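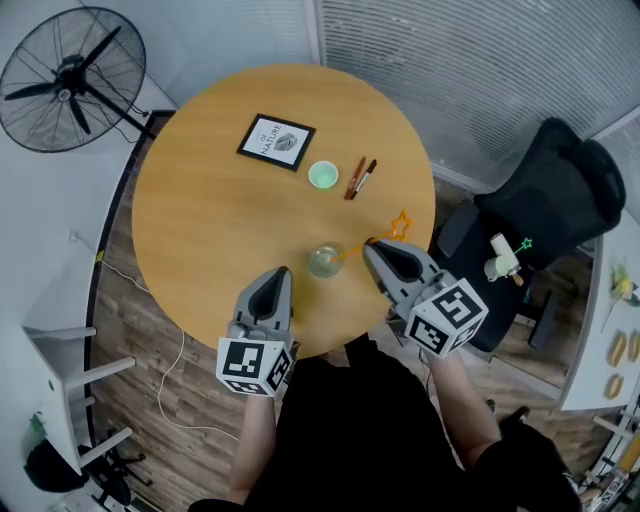 2 min read · 7 replies

Duck legs - salt overnight or not??

novlow_kitchen
Doing confit for the first time, 8 legs. Recipe says salt 40 hours. Seems nuts. Anyone?

hazem_b
Way too long. Overnight, rinse, dry well. Garlic and thyme in the fat. Done.

Renix
Disagree. Overnight is bland. I go 2 full days, never too salty if you rinse properly.

hazem_b
Depends on the salt tho. Fine salt for 2 days = inedible

Renix
who uses fine salt for confit

Nam
me, lol. Weigh it and its fine

novlow_kitchen
ok so coarse, one night. Oven temp?

Darius R.
Low as yours goes. Mine took some 7 hours last August, house smelled great. Keep the fat after - potatoes

Renix
Still say two days. Your legs, your call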